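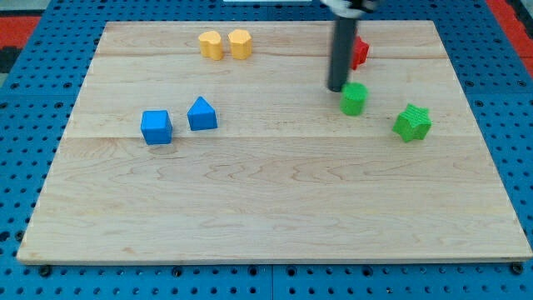
Leonor Caldeira: Before anyone answers, please say whether the 68 is over all trials or only the ones where the arm reached the block. Those are different results and people mix them up on this site.

Language-conditioned pushing: success rate drops when the instruction names shape only

Posted by fliseck_lab

I am reproducing the Vieira pushing baseline on a tabletop setup. Colored blocks on a wooden board, one arm, a cylindrical end effector, no grasping. The policy takes a camera image and a sentence such as "push the green star toward the blue cube."

With color and shape in the sentence I get 68 successes in 100 trials. With shape only ("push the star toward the cube") I get 30 in 100. All trials are counted, including those where the arm never made contact. Same checkpoint, same start layouts. Training data was collected in February and nearly every sentence in it contains a color word. Is this a language problem or a vision problem?

Enasov

Probably language, but your numbers can't separate the two. Run a third condition with color only, restricted to layouts where the color picks out a single block. If that stays near 68, the policy is keying on color and shape was never learned well.

Then relabel. You don't need new demonstrations. Take the existing episodes and rewrite the sentences so that a third of them drop the color, skipping any where the result would be ambiguous. Retrain from the same initialization. Report the conditions separately and give intervals. At 100 trials, the interval on your first number is up to 10 points either side, so don't read much into small differences afterward.

Also check your crop. If the far blocks end up only a few pixels wide after downsampling, a star and a pentagon will look the same to the encoder whatever the sentence says.

Gundum

had the same thing. try a bigger text encoder

Leonor Carrilho

A bigger text encoder did nothing for us. Relabeling did, though we had to train 18 hours longer before the shape-only condition moved. Keep the evaluation layouts fixed and hold the arm's start position constant across conditions.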